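Pridell Is Bringing Back Its Refillable Polish Bottles, and I Have Thoughts

Small news for my fellow polish people, but it made my whole week. Pridell is bringing back the refillable bottle! If you weren't painting your nails back when they first tried it, the idea was simple. You bought one nice heavy glass bottle, and when it ran low you got a little pouch of your shade and topped it up yourself. I had two of them and used both until the brushes gave out.

The new version arrives in August, with 87 shades on the refill list. I went through the whole thing last night with a cup of tea and a highlighter (yes, I printed it) and I'm happy to report that most of the creams made it. The glitters did not. Manee Nuchit, who runs the color team over there, told me on the phone that glitter just doesn't pour well from a pouch. "It sinks, it clumps, and you end up with clear polish in the bottle and all the sparkle stuck in the corner," she said. Having scraped glitter topper out of a funnel with a toothpick, I believe her.

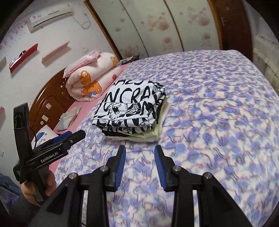 The part I was most curious about was the brush, which was the weak spot the first time. You'd have a bottle full of fresh color and a brush that looked like an old broom. Manee says the new cap unscrews from the stem, so you can swap in a new brush for a fraction of what a bottle costs. There are two widths, a skinny one and a wide flat one. I have tiny pinky nails and always flood the cuticle with the wide kind, so I'll be ordering skinny across the board. My sister swears by the wide one and thinks I'm being fussy. She's right, but still.

The formula isn't changing, which will please some of you and annoy the rest. I know the dry time on the reds has been a sore subject in my comments — I got a very long message about it over the winter, with diagrams. I asked, and all Manee would say is that they're "looking at it." My own fix is thin coats and a lot of patience, plus a fan if I'm in a hurry. The nudes have always dried fine for me.

Where you can get it

Pridell is starting with a short list of places, and then it will open up online later on. What I have so far:

Nerutell, all of the bigger stores, with a refill shelf next to the regular display. You pick your pouch and pay at the front like anything else.

Rustad, but only the salon supply side, so you'll need to sign up for a card. It's free and takes a couple of minutes. They're carrying the creams and the top coat and skipping the shimmers for now.
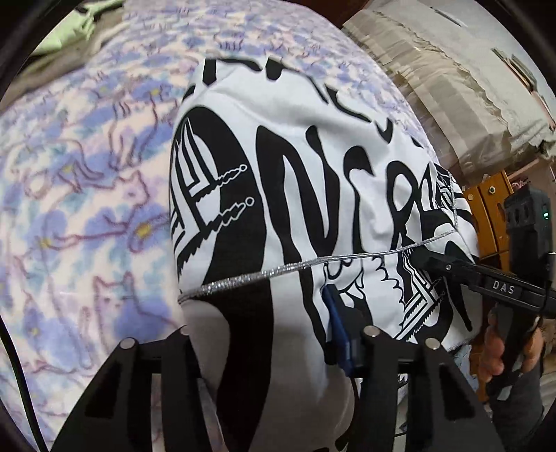 Storix, online only, in sets of 6 pouches. You can't mix shimmers and creams in one set, and I do find that a little silly. I asked why and got a nice email back that didn't answer the question.

If you're near one of the Nerutell stores, they're also doing an empty bottle drop. Bring in any old Pridell bottle with its cap and they'll take a bit off your first refill. They won't take other brands. I tried to find out if a cracked cap counts and the person I spoke to had to go ask, and then we got disconnected, so if anyone knows, leave me a comment!

What the testers thought

A group of 338 people had the bottles at home over the spring, and one of them is somebody whose manis I've been following for years. Panya Kamolrat does the most careful freehand lettering I've ever seen on a thumbnail, all black on white, thick wobbly strokes like a marker on a poster. I'm hopeless at that sort of thing. My letters look like bugs.

Panya liked the refill more than expected. The pouch has a narrow spout that sits right inside the neck, and there was only one spill in the whole test, on a towel that was already a lost cause. The complaint was about the bottle itself, which is heavier than the old one and rolls if you knock it over. I guess a round bottle is a round bottle. Panya kept it in a silicone ring, the kind you wear on two fingers, and that took care of it. 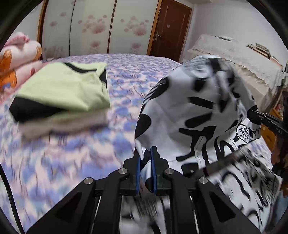 Bold black lettering on a white tee

Other tester notes were a mixed bag. Several people wanted a smaller pouch, because a full refill of a color you only wear at the holidays is a lot of polish. I'm with them on that. I own a deep bottle green that comes out for one party a year, and I'll probably be buried with it. Some found the pouch hard to reseal once it was cut, so plan to empty it in one go or have a clothespin handy. And a few said the labels on the pouches look too much alike, with the shade name in tiny type along the bottom. Check before you pour. Mixing a dusty rose into a plum isn't the end of the world, but going the other way is going to hurt.

I've put my name down for three to start with, a milky white, a navy and that brick color I've worn down to the last half inch. I'll do swatches of all of them as soon as they get here, old bottle next to new bottle, so we can see whether the colors really match. If there's a shade you want me to check, tell me which one and I'll see if it's on the list. No glitters, sorry!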